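Two arms folding a black T-shirt -- second fold keeps going wrong

stolura_shed
Hello all, I've been lurking since April and have finally plucked up the courage to post. I share a workshop with a few friends and we're teaching a pair of Piper arms to fold a T-shirt on a gridded mat, with a green sheet hung behind.
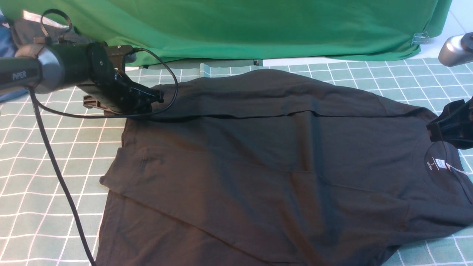

The first fold is lovely. The second is a muddle: out of 16 tries, only 2 came out flat. The shirt is black, size S, and I do wonder whether the cameras simply can't tell one layer from the next.
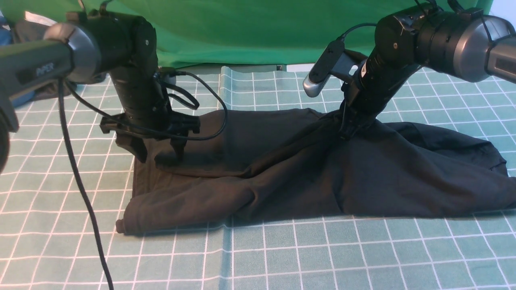 I'd rather not buy another shirt if I can help it, as I've grown rather fond of this one! Any ideas gratefully received.

fiore2221
We had the very same bother. Bring a desk lamp down low to one side, so the creases throw a bit of shadow. Then have both grippers pull gently apart before they lower the cloth -- it takes out most of the rumples.
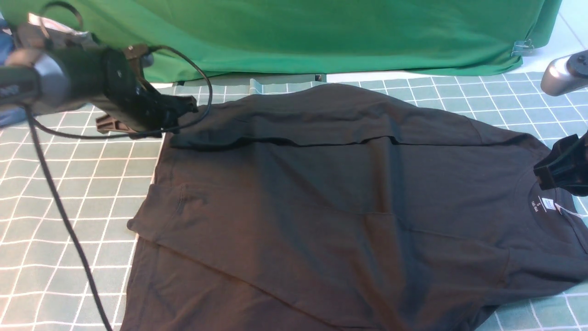

Slow the lowering right down as well. Ours liked 15 per cent of full speed, and I'd get that steady before you touch anything else. Do tie your cables back too, a loop caught on our gripper once and undid a whole evening's work.

jedito
just use a white shirt
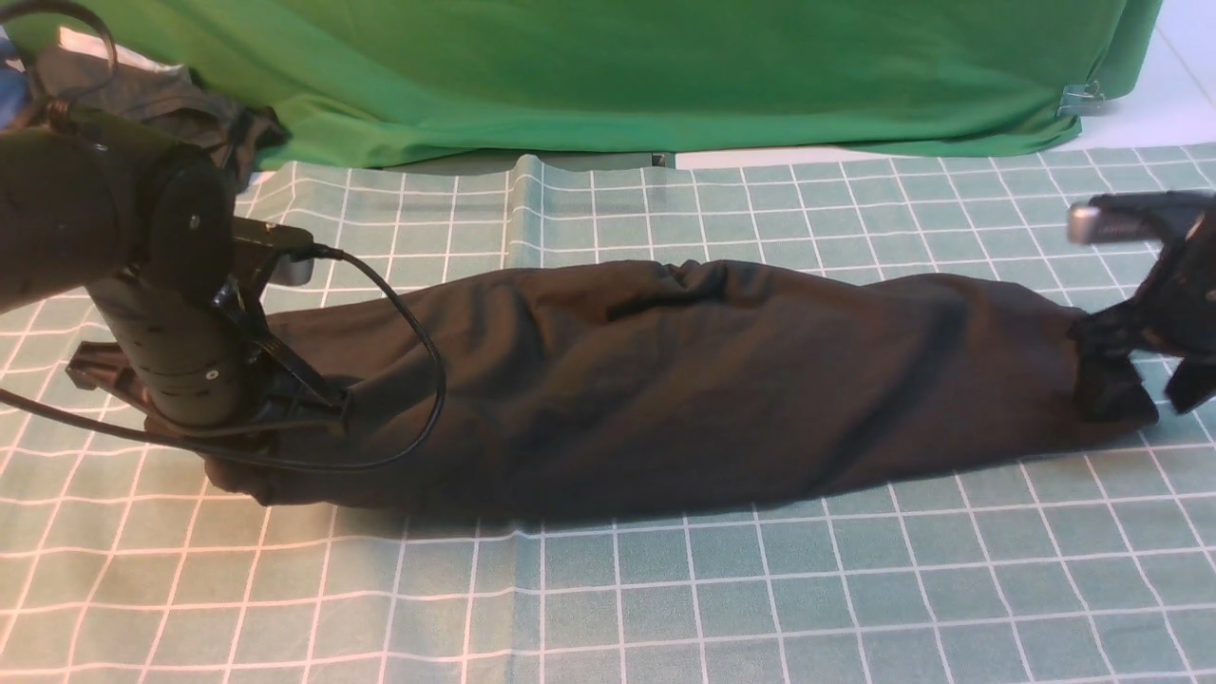

or a towel, towels are easier. no collar

stolura_shed
Thank you both! Lamp is coming down from the loft tonight, and I'll try the slower speed after tea.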